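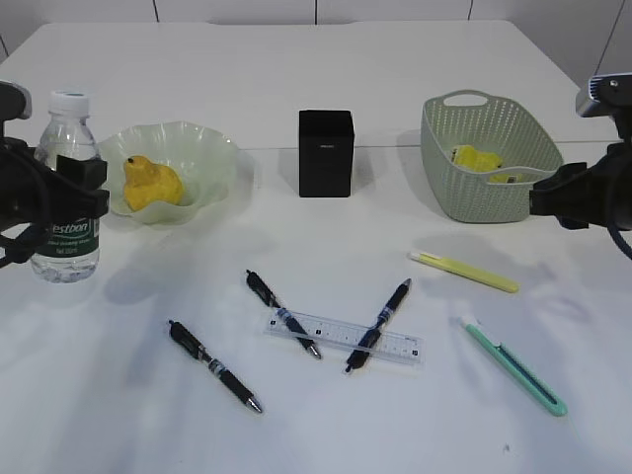
Bhupendra Joshi wrote in to ask how to tell whether a policy group's stated independence holds up when its accounts list only "private donors." The steps below use public filings and take an afternoon for a small organization.

Step 1. Fix the legal name.
Groups often publish under a short name and file under another. Look in the footer of the website or the privacy notice for the registered name and number. Our worked case, the Ambrose Forum, files as Esorum Research Ltd. Search the register by number. Name searches miss former names.

Step 2. Pull the officers.
Download the full officer list, including resignations. Put each person on one row of a spreadsheet: name as filed, month of birth, date appointed, date resigned. Add a column for other appointments and fill it from the register only. Leave out biographies on the group's own site at this stage.

Step 3. Look for overlap.
Sort by other appointments. A single shared director proves little. For Esorum we found 3 directors who had also sat on the board of the Grondik Foundation, with terms that overlapped from September onward. Record the overlap in months.

Step 4. Read the donor's side.
Grant-making bodies usually have to report what they pay out even when the recipient does not report what it receives. Open the donor's annual return and search for the registered name, the short name and the street address. The Grondik return ran to 183 pages, and the grant was listed under the address alone.

Step 5. Save copies.
Archive every page before you contact anyone. Note the time of capture and keep the PDF next to the link.

Step 6. Write to the group.
Ask specific questions and set a deadline. Some 500 words is long enough. Print the reply in full, or state that none came.

Wording
Use "shared directors" or "received a grant from." Avoid "front" and "controlled by" unless a filing shows control. Živko Petek's checklist on the Meltness blog covers the libel side in more detail.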